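Teleop demos for a basket task: gripper keeps landing on the rim

Posted in Help > Teaching and demonstrations
Asked by Flurina Aigner, November

I'm recording demonstrations by remote control for a simple job: pick up a bread roll and put it in a basket. One arm, leader and follower setup, with the view from the head camera on my monitor. So far I have 17 demos I would call clean and a lot more I threw away.

My trouble is the basket. It's a woven one with a thick braided rim, and when I bring the gripper over from the left I keep ending up on the corner or hovering beside it. On the monitor I can't judge whether the finger is above the rim or already on it. By the time I've sorted that out, the demo has a long pause in it.
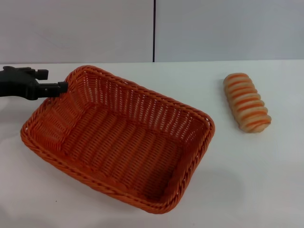 Head camera view, gripper at the back left corner of the basket.

Should I keep the demos with the pauses and the corrections, or only the smooth ones? And is there a trick for judging height when the table and the wall are both so pale? I'm using the Cillumico recorder, if that matters.

Rosalie Schwaiger
Keep some of the corrections. If every demo is perfect, the arm never sees what to do when it drifts over to the rim, and it will drift. What I would cut is the dead time. If you sit still for 2 seconds while you think, the policy can learn to sit still there too, and then it may never leave. Trim those stretches before training and leave the movement in.

On height, put a lamp off to one side. With soft light from overhead you get hardly any shadow to go by. With a side lamp you can watch the shadow of the finger meet the finger as it comes down. Leave the lamp in the same spot for the whole set, and for testing as well.

I would also go up first and across second. Lift the roll well clear, travel to the middle of the basket, then lower. It feels slow but it's easier to repeat, and your demos will look more like each other.

Ximeng Qian
17 isn't many. We did 400 for ours.

Prapai Sukprasert
I agree with Rosalie about the trimming. Two more things to check.

Move the basket between demos. Turn it a bit, slide it a bit, and do the same with the roll. If they always start in the same place you are only teaching one path. I change the layout every 15 demos and write down what I changed - a notebook is fine for this.

Also check the delay between your hand and the picture. Tap the leader arm and watch the monitor. If you can see a lag, you will overshoot every time you get near an edge, and no amount of practice fixes that. Mine got much better when I lowered the video resolution.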